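A day out with the kitchen robots

Posted 6th September

I said back in July that I was going to go to the open day at Himbridge, and several of you asked me to report back, so I am finally doing it. Sorry for the wait! The garden has had most of my evenings, and then the laptop needed a new charger.

For anyone who missed the earlier post, Himbridge is the old creamery on the river road, the one with the green doors that stood shut for years. There's a robotics workshop in it now, called Kuusk, and once a year they open up and let people wander round. They do arms for kitchens and small food producers, so it's all breakfast things and baking trays in there and hardly a car part in sight. I'd been picturing something out of a factory film, with sparks. It smelled of toast.

Getting there was a bit of a saga. The bus goes as far as Drirnness and then you walk, and the walk is lovely if you have the right shoes, which I didn't. They'd put signs up along the towpath but one had been turned round by the wind (or by children, I have my suspicions) and a whole string of us ended up in a boatyard. A very patient man with a paintbrush pointed us back the way we'd come. By the time I got in there was a queue for the badges and the good biscuits had gone.

They let people through in small groups. You start in the old cold store, where there are posters and a video that nobody in my group watched to the end, and then you go through a plastic curtain into the main room. That's where the benches are, each with an arm on it and a person standing by with a tablet, and you can stay as long as you like at any of them. I'd expected to drift round the lot in half an hour. I spent most of the afternoon at one.

The bench that got me was the butter one. I know! I wouldn't have picked it from the leaflet either. They had an arm there with a little camera down by its gripper, and all it was being asked to do was handle butter without making a mess of it. The woman running the bench told us that butter is a real pig of a thing for a machine. A tin is a tin, it stays the same shape all day. Butter is hard when it comes out of the fridge and then it spends the next hour changing its mind, and a squeeze that was right at the start of the morning will go straight into it by lunch. I'd never thought about how much I adjust for that myself, every single time I make a sandwich.
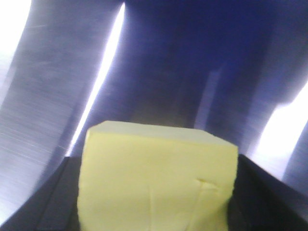
She said they'd got through an awful lot of it getting ready for the open day. Each block weighs 500 grams and they'd started the week with two fridges full, one set colder than the other so they could compare. Somebody's dad asked the question we were all thinking, which was what happens to it afterwards, and she said it doesn't get eaten, it goes off with the waste fat from the canteen. There was a small groan from the whole group. We are clearly a butter-loving part of the world.

What I hadn't understood before is how slow it all is. In the videos you see online these arms whip about like anything. This one came down so gently that a little boy next to me asked if it had been switched off. Then it would stop, and think (I know it doesn't think, don't write in), and shift over by a hair, and carry on. I found I was holding my breath. When it had a good go people clapped, and when it had a bad go people said "ohhh" in exactly the voice you'd use for a toddler dropping an ice cream.

You could also have a try at steering it yourself, with a pair of handles on a stand. The arm copies your hands, and that's how they teach it, by having people do the job over and over and keeping a record of how they did it. She told us they'd collected 300 goes at the butter job so far and wanted a good many more. I put my name down straight away. My own attempt was dreadful. The handles are much lighter than you expect and there's no feel to them at all, so you're judging everything by eye on a screen, and my eyes aren't what they were. I came in too fast, panicked, backed off, came in again from a daft angle and ran out of time. She was very nice about it and said the bad goes are useful too. I suspect she says that to everyone, but I'll take it.

A girl of ten or so went after me and did it beautifully. Of course she did.

I did drag myself away in the end to look at the Tresavska stand, which was over by the loading door. That's the software the arms run on, as far as I could follow, and they had a big screen where you could see what the machine was making of what was in front of it. A lot of it went over my head. I did ask whether one of these would ever turn up in an ordinary kitchen like mine, and the answer was a sort of long wobble of the hand. Bakeries first, and hospital kitchens, where somebody is portioning out the same thing all morning and going home with sore wrists. I did that job for a summer when I was young, with margarine, and I still remember my wrists. So I came away keener than I'd gone in.

Things to know if you fancy it next year. It's free but you do need to book, and the afternoon is quieter than the morning. Take a jumper, they keep the main room chilly and I was standing still for a long time. The tea is in the yard and costs £2 with a slice of something, cash only when I was there. There's a ramp round the left side of the building if you can't manage the steps. Dogs aren't allowed in the main room, though there was a spaniel in the yard having the time of its life under the cake table.

I walked back to Drirnness with a blister coming on and just missed the bus, so I sat on the wall and ate the flapjack I'd been saving. Next post will be back to the allotment, I promise, as the beans have gone completely mad and I need advice about the squash.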